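**Pre-run inspection, simulated tidy-up cell – ball pickup task**
Date: 01/04/2019
Inspector: Aisyah Entili
Reviewed by: Kristóf Kun
Cell: Dogar, build 455

- [x] Gripper model loads with both fingers. Flat shading only, accepted.
- [x] Ball texture loads. Felt and seam legible. The dark marking is blotchy at this resolution – cosmetic.
- [x] Background plain, no clutter. Clutter is a separate sheet.
- [ ] Finger clearance against ball diameter. *Open. Margin is small; check against a real ball before sign-off.*
- [x] Wrist view shows ball and both fingers.

Wrist view, tennis ball and gripper fingers:
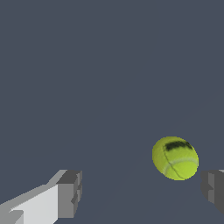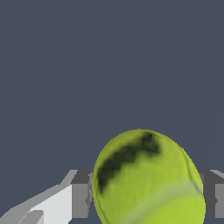
- [x] Joint limits enforced in software.
- [x] Stop command halts motion inside 3 control steps.
- [ ] Contact force cap. *Open. The cap is set for rigid objects. Felt compresses, so the value needs review.*
- [ ] Drop detection. *Failed. A drop outside the wrist view is logged as a completed pickup.*
- [x] Log retention. 1,566 episodes stored, 9 flagged for manual review.

**Comments**

A.E.: Not cleared for hardware. Picking one ball off a bare surface is the easiest item on the household list, and two safety checks are still open on it. I would not quote this task as evidence that Kiro can clear a floor.

K.K.: Agreed on hardware. Fix drop detection first – the success rate means little until then. Laundry and dishes stay off the schedule until September.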